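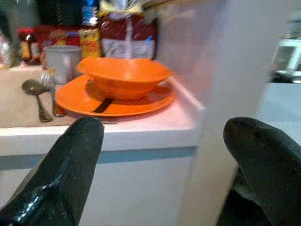
Orange bowl on its matching plate

Setting your mic level before you record

I put off learning this for years and just turned knobs until I stopped sounding terrible. Don't do that! Getting a clean level takes maybe one cup of coffee, and you only need to redo it when you change mics or rooms.

I'm using a Kelix dynamic mic into a little two-channel Skeltach interface, recording into Ondora, but any setup with a gain knob works the same way (mine just has very stiff knobs).

First, turn the gain all the way down and plug the mic in. If yours is a condenser, switch on phantom power now and wait 30 seconds. Dynamic mics don't need it, so leave it off.

Open a new track in Ondora, pick input 1 and arm it. Make sure the track is set to mono, or you'll hear yourself in the left ear only and spend an evening blaming the cable. I did that in October.

Now get your mouth where it's going to be when you record for real. I like a hand's width from the grille, a little off to one side so the P sounds go past it. Talk or sing at your loudest, and I mean the loudest bit of the chorus, while you bring the gain up slowly. Stop when the peaks land near -12 dB on the meter.

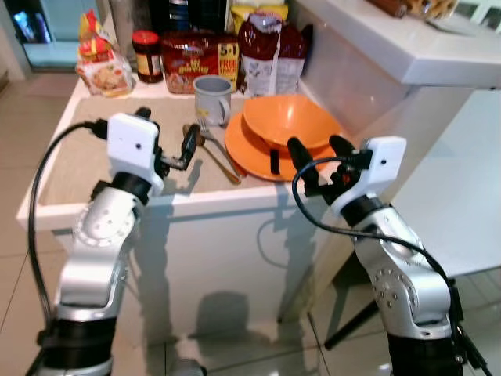
Why leave that much empty space at the top of the meter?
Everybody gets louder once the red light is on, and a clipped take can't be fixed properly afterward. You can always raise a quiet one later, especially if you record at 24-bit.

Next, record 17 seconds of you saying nothing at all. Play it back on headphones and listen for hum or a fan. If there's hum, move the mic cable away from any power bricks and try again. For low rumble I use the high-pass filter on the interface, and if yours hasn't got one, the EQ in your software will do.

Last thing, do 3 short test takes: one quiet, one normal, one loud. If the loud one stays out of the red, put a bit of tape next to the knob and mark where it's pointing.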